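The Countertop Comes Last

Why more homeowners are fixing the kitchen they have before they shop for stone 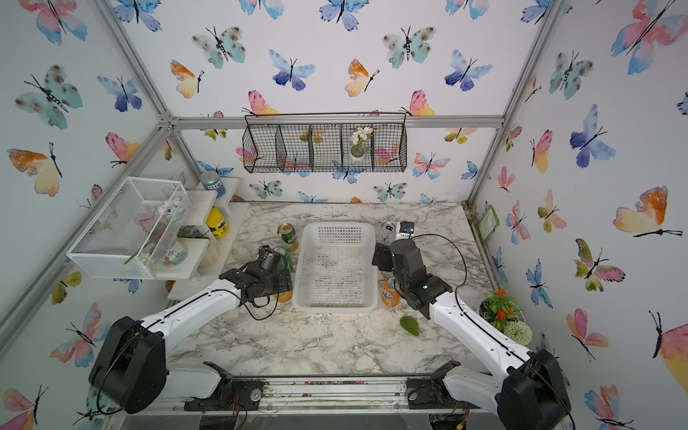 Most kitchen remodels start in a showroom, and a lot of them go wrong there. People fall for a slab, put down a deposit, and then try to build the rest of the room to match it. By the time the electrician finds old wiring behind the stove wall, the money is gone. The gray and white veining of a marble-patterned counter is an easy thing to want, and it goes with almost any cabinet color. It will still be for sale in January. The wiring should be looked at first.

Parisi, a small remodeling firm in the town of Wolano, now asks new clients to wait before they pick any surface at all. For the first 2 weeks, they keep a notebook by the stove. They write down where they set the groceries, which drawer sticks, and where two people bump into each other at dinnertime. The firm says the notebook often changes the job. One family wanted an island and ended up moving the refrigerator 4 feet instead. That cost them $700, and they kept their old cabinets.

Lighting is the next thing people skip. A single fixture in the middle of the ceiling puts the cook's shadow right on the cutting board. Strips under the upper cabinets fix this, and a basic set runs some $300 before labor. They are much easier to put in while the walls are open.

Storage takes more thought. Deep lower cabinets lose things in the back, and most people would do better with drawers. Plundier, a cabinet shop across the river, will swap doors for drawers in existing boxes if the boxes are sound. Particleboard that has swelled near the sink usually isn't. Check the floor of that cabinet with your hand before you call anyone.

Then there is the counter. Stone costs more and needs care. Marble stains from lemon juice and wine, and it should be sealed. Laminate now comes in patterns that pass for marble at a normal distance, but it won't take a hot pan. Take a sample home and leave it next to the sink for a few days. Look at it in the morning and again at night with the lights on. Sternadport, the stone yard most local builders use, lends samples out and asks only that they come back clean.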